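Shares 178 | Comments 9

Open day at the Plidstead depot: an afternoon with the two-armed phone bench

April 16, 2025

The Plidstead open day is the sort of event where you are handed a hi-vis vest two sizes too big and told not to touch anything, and then spend three hours being shown things that obviously want touching. I drove up from Tullport for it, 178 kilometres, the last stretch behind a caravan. Parking was in the paddock. The sausage sizzle was already running at ten in the morning and had, by the look of the queue, outdrawn the automation.

Most of the depot is what you'd expect of a place that takes in old electronics: cages, pallets, forklifts and a great deal of tape on the floor. The conveyor hall got the big crowd. I went the other way, to the small room past the lunch area where they keep the Thaler cell, on the grounds that I'd rather see one machine properly than nine machines over somebody's shoulder.

The Thaler is a handling bench. Two arms, one table, and a list of jobs to do with phones: nudge them, line them up, get them together with their cases or apart from them. It is a long way from the roaring orange monsters on the depot's brochure. The whole thing would fit in my garage if I got rid of the canoe.

We got the setup talk first, which was better than it sounds. The morning routine is on a laminated card, and whoever wrote the card had been let down by people before. Power up with the arms parked. Look at both gripper tips before anything moves. Wipe the table. Run each arm to its home pose, one at a time, left first. Open and close each gripper three times and listen. Then put a phone down and bring a fingertip up to the corner of it, slowly, and see where you've ended up.

That last step is the one they fuss over. A gripper that has drifted by a couple of millimetres will still do all sorts of things convincingly in mid-air. Put it next to a thin flat object on a hard table and you find out in a hurry. Come in low and the tips scrape, come in high and they pass over the top with great dignity, holding nothing.

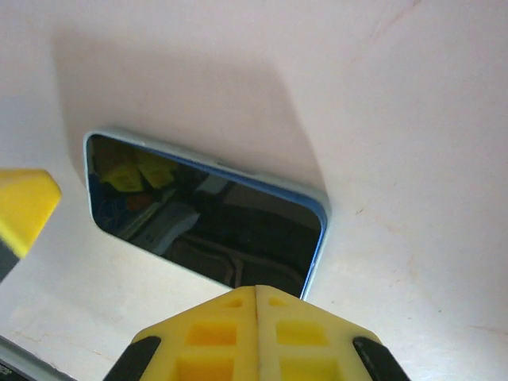
How often do the fingertips need replacing?

At this depot they're changed every 476 hours of running, or sooner if an edge has rounded off enough to catch a fingernail on. The tips are cheap and the swap takes a few minutes per side. Re-doing the alignment afterwards takes the better part of an hour, and it's the part people try to skip.

I asked how 476 was arrived at, hoping for some engineering. It was the figure at which the first set gave out, back in September, and it got written on the whiteboard and has since become law. There are worse ways to set a service interval. My own car is done on much the same principle.

The phone's screen is its own nuisance. Black glass with the power off is close enough to a mirror, and anything working by camera gets a nice view of the gripper's underside along with the phone it's meant to be looking at. The depot's answer is even lighting and pale walls for the table, plus a standing instruction not to polish the screens. I have never polished a phone screen in my life and felt quietly qualified for the job.

Then there are the cables. I'd have guessed that the motors or the electronics caused the most grief. The record book says cables, page after page of them, in at least four styles of handwriting. Each arm needs enough slack to reach right across and fold back on itself. Give it too much and the slack goes exploring. Give it too little and the plug works loose at the elbow, and the arm stops halfway through a job looking as though it's remembered something it left on the stove. The house rule is to run the arm by hand to both ends of its reach after any work at all, watching the cable the whole way — and then do it again for whoever signs the sheet.

The bases bolt to slotted rail at the front edge of the table, which makes it easy to shift an arm sideways. It also makes it easy for an arm to shift itself, so the bolts get a turn with the torque wrench every second week. There's a paint mark across each bolt head onto the bracket. If the line's broken, something has moved. It's the oldest trick in any workshop and I was pleased to see it sitting alongside all that software.

Getting both arms onto the one job is where the routine earns its keep. Either arm can be perfectly well behaved alone. Ask them to meet over a phone and a case and any error in one turns up as an argument with the other. They keep a separate page for this on the card, headed "Both", underlined twice.
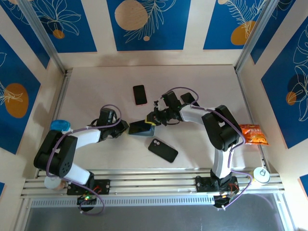 A man in the next vest along, with a Pledthorpe lanyard, told me that they'd run the same cell for a year over there and had given up adjusting both sides at once. They lock the right arm down, treat it as gospel and bring the left one to it. His view was that two people with two hex keys can chase each other round a table until knock-off, and he spoke like a man who had been one of the two. The Plidstead crew listened politely. I noticed one of them writing it on the back of the card.

The spare parts drawer deserves a mention. A replacement motor for the elbow costs $3120 landed, and there is one of those, in a box with its own shelf. Cable ties come in bags of 2000 and there are several bags. I think you could work out the whole maintenance history of the cell from that drawer without opening the book.

Complaints, briefly. The talk was meant to run twice and ran once. The room holds ten people if they're fond of each other. There was no stool, and the fault-finding demonstration was put off until the afternoon and then put off again on account of the sausages running out, though I didn't follow the link between the two.

Worth the drive all the same, if you look after anything with joints. Go early, go left at the lunch area, and ask to see the record book. Tullport has its own open day in September and I'm told there'll be chairs.

Related
Tullport transfer station: a walk round the new weighbridge
Pledthorpe workshop night, with notes on torque wrenches
What I learned from a seized conveyor roller
Plidstead model rail swap meet, reviewed under protest

Contact | Copyright 2025 | Back to top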